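**Bottled water for the Wultdale walk – is it worth carrying from the start?**

**peatcutter11** – Jul 25, 2026

Doing Dimesholm to Wultdale in September, two days. There is a supermarket in Dimesholm but I've read there's no tap after the Osei bridge. Do people buy water before setting off or filter on the way?

**JRathjen**

Buy it. Water and soft drinks in the shop:

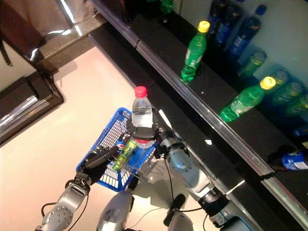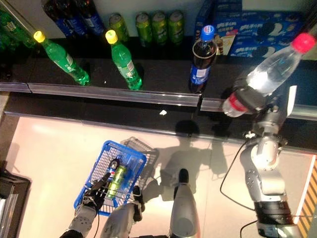
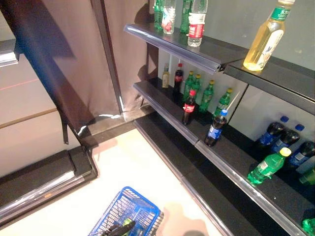
### Replies

**hollin_m**

Disagree. Two litres is two kilos, and the climb after the bridge is steep enough. I filter from the beck above the sheepfold and have never been ill.

**JRathjen**

The beck was dry when I went over last September. If you rely on it and it's not running, the next water is Civau farm, 11 km on.

**hollin_m**

Dry at the path, maybe. Go up to the wall and there is usually a trickle.

**peatcutter11**

Is the farm tap open to walkers?

**crag_end**

Yes, by the gate. Put something in the tin. I'd carry one bottle and a filter – then it doesn't matter who is right about the beck. Please take your empties out, the bin at the bridge has gone.

**hollin_m**

Fine, but one bottle, not three.

**peatcutter11**

Thanks. One bottle and the filter. Will report back on the beck.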